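Rebuilding the backup routine on the home server

16/02/2023

I have run the same backup routine on the machine in the hall closet for longer than I should have. It was a shell script, a scheduled job and two external drives that I swapped by hand when I remembered. In October one of the drives started logging read errors, and when I went to pull a folder from the other one I found that the newest copy was 109 days old. The script had been exiting early the entire time. It wrote a message to a log file that I never opened.

No data was lost. The source disks were fine and still are. But the arrangement had failed in the only way that mattered, so I spent most of the winter replacing it, a few evenings at a time. These are my notes, mostly so I can find them again.

The old script

It copied four directories with a plain mirror command and deleted anything on the target that was gone from the source. There was no version history. If a file was damaged on Monday and the mirror ran that night, the damaged file replaced the good one. I knew this when I wrote it and meant to fix it later.

The early exit came from a mount check. The script looked for a marker file in the root of the external drive, and if the marker was missing it assumed the drive was not mounted and quit. That check was correct. What I had done was reformat the drive and forget to put the marker back. The exit code was zero, so the scheduler recorded a success every night.

The first change I made, before touching anything else, was to return a nonzero code on every path that does not end with a finished copy.

Host names

The server is called Olivares and the new backup target is called Wirkden. Wirkden is a small used desktop with a low-power processor and two matched disks in a mirror. It sits in a different room on a different circuit. It has no other duties. I considered putting the media library on it and decided against that, as every extra service is another reason to log in and change something.

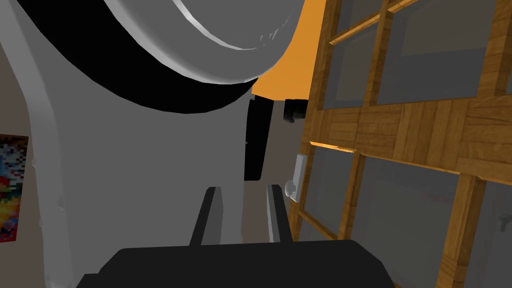

Wirkden pulls from Olivares. The older setup pushed, which meant the server held credentials that could write to the backups. With a pull, the backup machine has a read-only account on the server and the server has no account on the backup machine at all. If Olivares is compromised or I run a bad delete command on it, the snapshots are out of reach.

The read-only account took longer to set up than the rest of the transfer. It needs to read files belonging to several users, and I did not want to run it as root. I ended up with a group that has read access through access control lists, with default entries on each parent directory so new files inherit them. Files moved in from elsewhere on the same volume keep their old permissions and do not inherit. I run a short job before each backup that walks the tree and corrects them. On my data it finishes in 12 seconds.

Snapshots

After each pull, Wirkden takes a filesystem snapshot named with the date and hour. Retention is daily for a month, weekly for a year, and monthly after that until space runs low. Space is not close to running low. Photos and scanned documents make up most of the total and they hardly change, so a typical daily snapshot is very small.

I tried doing the same thing with hard links first, which works on any filesystem and needs no special tools. It was slow to prune. Removing one old tree with a large number of small files kept the disks busy long enough to overlap with the next job. Snapshots are removed almost at once as far as the job is concerned, and the space comes back in the background.

The offsite copy

One of the old external drives was still healthy, an Endura that I had bought for travel. I wiped it, encrypted it, and now use it as the offsite copy. It lives in a desk drawer at work and comes home once a month. When I plug it into Wirkden, a script checks the drive identifier, unlocks it, sends the latest monthly snapshot and locks it again. It checks the identifier and not a marker file, for the reason given above.

I also tested Cultari, a paid storage service, for a second offsite copy. The client worked and the restore was correct, but my upload speed made the first full copy impractical, and I could not limit its bandwidth by time of day. I canceled during the trial. I may try again with documents only.

Monitoring

The monitoring is a reversal of what I had. The old job was supposed to tell me when it failed. Now a separate script on a third machine looks at the date of the newest snapshot and sends me an email if it is more than two days old. It does not care why. A crashed job, a full disk, a dead power supply and a missing marker file all produce the same email.

The third machine can also fail, so it sends one plain message every Sunday with the snapshot date and the free space. If Sunday passes without that message, I go and look.

Restore tests

Once a month a job picks 305 files at random from the newest snapshot, copies them to a scratch directory and compares checksums with the live versions, skipping any that have changed since. So far there has been one mismatch, a mail index that was being written during the pull. I have excluded mail indexes, as the client rebuilds them anyway.

That test does not cover a full restore. I did one by hand in January onto a spare disk. The files came back complete, but I had not been backing up the list of installed packages or the scheduler configuration, so the restored machine had all its data and did none of its work. Both are now exported to a text file before each run.

Still to do: move the encryption passphrase out of my head and onto paper, and replace the fan in Wirkden, which has started to rattle on cold mornings.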